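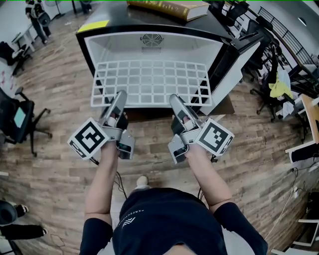
Search this site Search

How to take out, clean and refit the wire shelf in a mini fridge

A shelf in a small refrigerator gets dirty faster than one in a full-size model. Everything sits close together, and a leaking carton reaches the whole shelf before you notice it. These steps are for the common type of mini fridge with a single door, coated wire shelves and a fan grille in the back wall. Allow 50 minutes, most of it drying time.

What you need

Dish soap
A soft sponge and an old toothbrush
Two dry towels
Baking soda
A cooler bag if there is food to keep cold

Before you start

Unplug the fridge at the wall. Don't just turn the dial down, as on some models the fan keeps running at the lowest setting. Move the food to the cooler bag and throw out anything past its date. If there is frost on the walls, leave the door open and let it melt with a towel on the floor of the fridge. Do not chip at it with a knife.

Check that the door can swing all the way open. Many shelves will not clear the door bins if the door is only open halfway, and people end up bending the wire trying to force it. If the fridge is against a wall on the hinge side, pull it forward first.

Taking the shelf out

1. Take hold of the front edge with one hand near each side.

2. Pull it toward you until it stops. The stop is a small bump in the side rail or a bend in the rear wire.

3. Lift the front edge slightly and keep pulling. The back of the shelf should drop under the stop and come free.

4. If one side sticks, push the shelf back in and start over. Pulling harder on one side jams it at an angle.

Note which way up the shelf was. The raised wire along one edge goes at the back and keeps food off the rear wall. A strip of tape on the front edge will save you some guessing later.

Cleaning

Wash the shelf in lukewarm water with dish soap. Use the toothbrush where the wires cross. Avoid steel wool, which scratches the coating and lets rust in. If you already have rust spots, dry them well and keep unwrapped food off that part.

For the inside walls, mix two tablespoons of baking soda into a quart of warm water. Wring the sponge out until it no longer drips. Wipe around the fan grille but not into it. Dust in the slots comes out with a dry toothbrush. Wipe the door seal too, including the folds at the bottom corners.

Dry everything with the second towel and leave the door open for a while.

Putting the shelf back

1. Hold the shelf level in front of the opening, raised wire to the back.

2. Tip the rear edge down a little and set it on both rails.

3. Slide it in evenly. When the rear edge has passed the stop, level the shelf and push it home.

4. Press down on the front with your palm. It should not rock. If it does, one side is on the wrong rail.

Leave a gap between the food and the fan grille. Cold air comes from there on fan-cooled models, and a carton pushed up against it can freeze while the door bins stay warm.

Plug the fridge in, close the door and wait 8 hours before judging the temperature.

Written by Barnabás Kerekes. Updated 10th September.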